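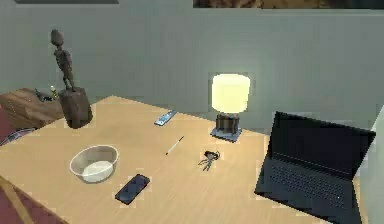

12 July 2023

Budget planning for the arm, second round. Paloma needs one number from us by the end of the week, so I write down how we got to it.

Quotes on the table:

- **Mockus**, 6 axes, gripper included. Delivery in 30 days. The controller is a separate line and I missed it the first time.
- **Brornorard**, 5 axes, cheaper, no gripper. Kirsten thinks 5 is enough for pick and place on a desk. I am not convinced: keys and a pen lying flat need the wrist to come in at odd angles.

Spent the morning in the simulator with the desk layout. Bowl and phone are near the front left, the keys in front of the lamp, the laptop takes the right side. The laptop is the problem for reach. If the base is clamped on the right, the open lid stands in the way of almost everything. Clamped at the front left it is better, but then the bowl is too close to the base. To try: base on the long front side, between phone and laptop. Nhi will run both arm models there with the same targets.

The pen is thin and white on pale wood. Rigoberto asked if we should put money for a second depth camera. I put it in as optional line. Same for the phone, its black glossy screen may give bad depth, but this we can only check with real hardware.

Things I forgot in the March version and must not forget again:

- spare finger pads (6 pairs)
- clamp plate, the desk edge is not made for bolts
- emergency stop with long cable
- shipping insurance
- training day, Mockus charges for it, Brornorard I still have to ask

Simulation license: Dirkance renews by seat. Josée says we can drop one seat if Cumo work moves to the other group. Not decided, so I keep the full price in the sheet.

My preference today is Mockus without the second camera. Wait for Nhi's reach results before sending to Paloma.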